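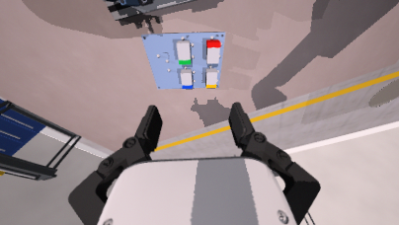
How many demos do I need before I train anything?
Start with 90 good ones for a single task, then look at where the policy fails and collect more right there.

OK, so that's the question I get every April, and I love it, but please read the rest before you book time on Jirkell! We collect in simulation first (cheap, fast, and you can reset with one key). One demo is one full try, from open fingers to open fingers. If you fumble a grasp and recover, keep it. If you wander off because your phone buzzed, throw it out.

Move the start pose between tries. Last term one group handed in 219 demos with the gripper starting from the same spot every time, and their policy fell apart when I nudged the board over a little. Ouch. 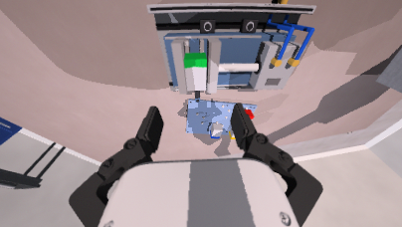

Nudge the board too, and swap which colored block you go for, or the model just learns one path by heart. I do 5 tries, change something, then do 5 more. Save to the Brirko folder as you go, with your group name and the task in the file name. Part 2 of the handout covers trimming the dead time at the start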